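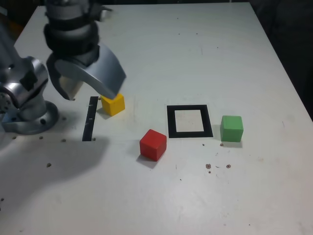

Wooden blocks have no business in a dishwasher, writes Ayanda Baloyi, and neither does anyone who puts them there. She is replying to my November page on washing toys, in which I suggested that a quick cycle on the top rack would do no harm. I have since run a second test with a few blocks of my own and would like to withdraw the advice, along with a red stain on the cutlery basket.

So, painted wooden blocks and the tabletop they live on, done properly this time.

Wiping. Use a cloth you have wrung out until your wrists complain. A drop of dish soap in a bowl of lukewarm water is plenty. Wipe one block at a time, all the sides, and dry it with a second cloth before you pick up the next. Painted wood puts up with damp for a minute or so. Leave it to soak while you answer the phone and the grain swells, the paint lifts at the corners, and you own a block that rocks.

Sticky ones. Jam comes off with the soapy cloth and patience. Sticker glue wants a dab of cooking oil, left five minutes and then washed away with more of the same soapy water. Test the oil on the ugliest face first. Red is the one to watch, in my experience. I had a set from Saller years ago where the yellow would have survived a house fire and the red came off on a warm hand.

Nicks. Leave them unless they catch a fingernail. If one does, rub it with a scrap of 220 grit folded over your fingertip, along the grain, three or four strokes. People get carried away here and sand a cube into a potato. For bare spots you can touch up with a water-based paint sold as safe for toys, thin coats, and let it cure as long as the can says, which will be longer than the owner of the block is willing to wait.

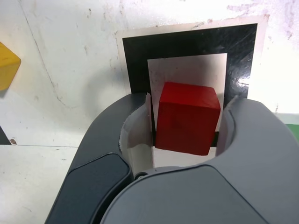 Corners take the worst of it, so do those before the flat faces, and hold the sandpaper still while you move the block. You'll take off less than you would the other way around. Wipe the dust off and wait for the wood to dry before any paint goes near it.

Now the table. A white top is a fine thing for finding small objects on and a terrible thing for everything else. Gray scuffs usually come off with a paste of baking soda and water on a soft cloth. Melamine sponges work too, but they are very fine sandpaper with good publicity, and on a shiny top they leave a dull patch that you'll see every morning for the rest of your life. Pink stains are mostly juice or marker. Rubbing alcohol on a cotton pad lifts marker from most hard surfaces - try it somewhere that's normally under the fruit bowl.

Tape. If you mark out a table with tape (for games, for cutting fabric, for keeping two children in their own territory), peel it up before it settles in. Old tape comes away in shreds and leaves its glue behind as a souvenir. Warm it with a hair dryer on low, pull it back flat against itself, slowly, and stop to warm it again when it starts tearing. Whatever's left gets the cooking oil treatment. A plastic scraper is all right. A kitchen knife is how my table got its signature.

Storage. Cloth bag or open box. A lidded plastic tub with one damp block in it will smell like a boathouse inside of a week. I keep ours in a Derow drawer with the front missing, under the bench, and the full set is 41 blocks when the sofa has been consulted.

Anything chewed through to splinters goes in the trash, whatever its sentimental value. I kept one. It's on my desk and I've been stabbed by it twice.

Next month, the drawer with the batteries in it. Bring gloves.

COMMENTS (4)

Virgilio Galang
Seconding the hair dryer. I had black tape down on the workbench for 7 years and it came up in one piece, along with some of the workbench.

blockhead_mom
Does white vinegar work instead of soap? I have a gallon of it from the last time I believed something on this page.

Ayanda Baloyi
Weak vinegar is fine on most paint but it does nothing for jam. Glad to see the dishwasher matter settled. What happened to the cutlery basket?

Reply from the author
It's pink. We're calling it coral. And yes to the vinegar, one part to ten of water, for the blocks that smell of something. Same rule as the soap, damp cloth and no bathing.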